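Gumaro Villalobos
Notes on the Tremoretti supply agreement, now that the redacted version is posted. Thread.

1/ Background: Proltden makes the active ingredient. Drernbridge fills, packages and distributes. Until September the two had a handshake price with a quarterly reset. The new contract replaces that with a fixed transfer price plus a volume rebate.

2/ The rebate starts at 600 kilos a year and steps up at 900. Below the first threshold Drernbridge pays full price. Last year's volume is redacted, but the inventory note puts it between the two steps.

3/ This matters for gross margin. A fixed input price with a falling retail price squeezes the distributor first. Two more generic filers are waiting on approval. If both launch, I would expect the net price per bottle to drop roughly 40 percent within a year.

4/ Proltden is better protected than the headlines suggest. Section 7 has a take-or-pay clause. Drernbridge owes the minimum whether or not it sells the tablets. I read it three times looking for a carve-out for new competition and did not find one.

5/ What Drernbridge gets in return: exclusivity on the extended-release form, and first refusal on the Hầu plant if Proltden decides to sell it. The plant is carried on the books at 100 million. No appraisal is attached.

6/ Accounting point. The rebate should be booked against cost of goods as it is earned. Drernbridge has been booking rebates on cash receipt for its older products. If it does the same with this one, first-half margins will look worse than they are and second-half margins better.
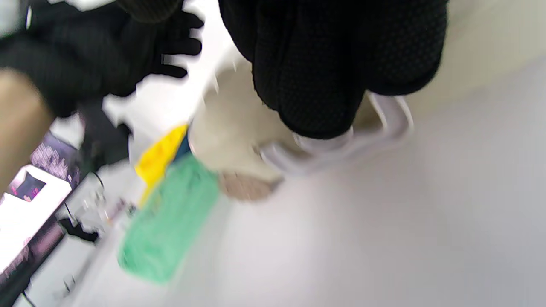
7/ Open questions. Who pays for a recall? Section 11 refers to a quality agreement that was not filed. Also, the term is five years but the price schedule only runs for three. A reopener is implied, with no formula given.

8/ No position in either company. Corrections welcome, with the section number please.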